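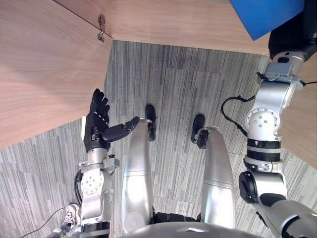
Damp season at Prendergast Court

The damp season has started again and the office is getting its usual calls about black spots on window frames, musty closets and water running down the glass in the mornings. Most of this can be handled inside the apartment. Some of it is a building problem and needs to be reported. The notes that follow cover both, and they replace the sheet that went out with the keys to new residents.

The first thing to work out is where the water comes from. A leak usually makes a stain with a clear edge, often brown or yellow, and it grows after rain or when someone upstairs runs a bath. Condensation shows up on cold surfaces: window glass, outside walls, the corner behind a bed, the back of a closet on the Bruselo Street side. It is worst in the early morning. If you can wipe it off and it is back the next day in dry weather, it is almost certainly condensation.

Leaks should be reported the same day. Call the office or use the form in the lobby, and write down the room, the wall and when you first saw it. Please do not paint over a stain before it has been looked at. Last winter we had three ceilings opened up and repaired on the Bruselo Street side, and the total came to $3,678. Part of that was for a stain that had been painted twice.

For condensation, the target is a relative humidity of 50 percent or a little under. A cheap humidity gauge from the hardware store is good enough. Put it in the bedroom for a few days, then move it to the kitchen. A reading that climbs while you cook or shower is normal, and it should come back down within a couple of hours. One that sits high all day means the moist air has no way out.

The bathroom fans run on a timer. They keep going for 20 minutes after the light is switched off, and they need to be left to do it. We still find fans that have been turned off at the small switch above the door. If yours is loud, report it and it will be cleaned or replaced. Kitchen fans in the older units only filter the air and send it back into the room, so open a window when you boil anything for a long time. Keep lids on pots. Close the kitchen door if you have one.

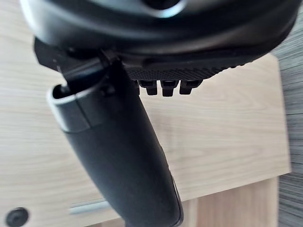
Laundry is the other big source. A full rack of wet clothes puts a surprising amount of water into a small apartment overnight. The dryers in the basement are available until 10 p.m. and the price has not changed. If you dry clothes at home, use the bathroom with the door shut and the fan on. Please do not hang them over the radiators in the bedroom.

Heat matters as well. An apartment kept at an even, moderate temperature stays drier than one that goes cold all day and is heated hard in the evening. Leave the doors to spare rooms open, or leave a little heat on in them. Air the place twice a day with the windows wide open for a few minutes, even in February. A window left on the latch all day cools the wall around it and does less good.

Furniture should stand a hand's width from outside walls. Beds and sofas are the usual trouble, along with tall bookcases that were pushed tight into a corner on moving day. Boxes on closet floors are next. Raise them on a couple of slats, and do not pack the closet so full that the clothes press against the back wall.

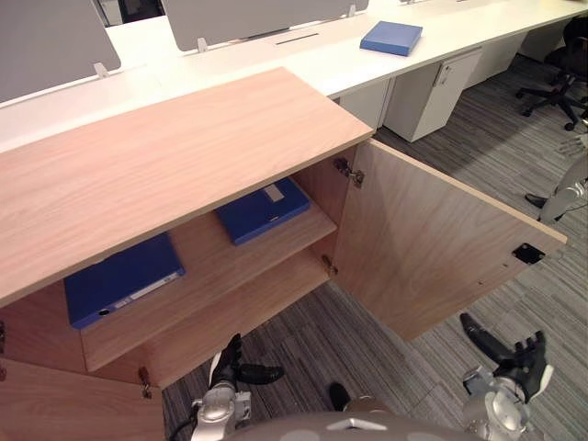
Cabinets get forgotten. The low ones along outside walls stay closed for months, and the first sign of trouble is a smell on the tablecloths or the good shoes. Empty them once in the fall and once in midwinter, wipe down the back and sides with a cloth that is nearly dry, and let them stand open for an afternoon. A door that is only ajar does little. Swing it right out, like the one on the light wood-grain cabinet in the photo, so that it stands nearly square to the front and air can reach the inside. While it is open, look at the hinges and the edges of the board. Swollen edges or rust on a hinge mean the damp has been there for a while, and the cabinet should be moved off the wall until spring.

If you already have mold, small patches can be cleaned with warm water and dish soap. Wear gloves, open the window, and throw the cloth away afterward. Wipe the area dry when you are done. Do not use a dry brush, and never mix cleaning products. Patches wider than your two hands together, or any that come back within two weeks, should be reported. Anyone in the household with asthma should leave the cleaning to someone else.

The office has two Trukine dehumidifiers to lend. Loans are for one week and there is no deposit, but the tank has to be emptied and rinsed before the machine comes back. They run best with the windows and doors closed. If both are out, we keep a waiting list, and reported leaks go to the top of it.

Two reminders on building work. Andero will be on site this month to reseal the window frames on floors four and up, Bruselo Street side first. You will get a card under the door the day before. Please clear the window sills and pull the curtains back. The roof drains over the east stairs will be cleaned on Saturday, starting at 9 a.m., and the bicycle racks underneath need to be empty by then.

Forms for damp reports are in the rack next to the mailboxes. For water coming through a ceiling at night or on a weekend, call the emergency line posted in the elevator.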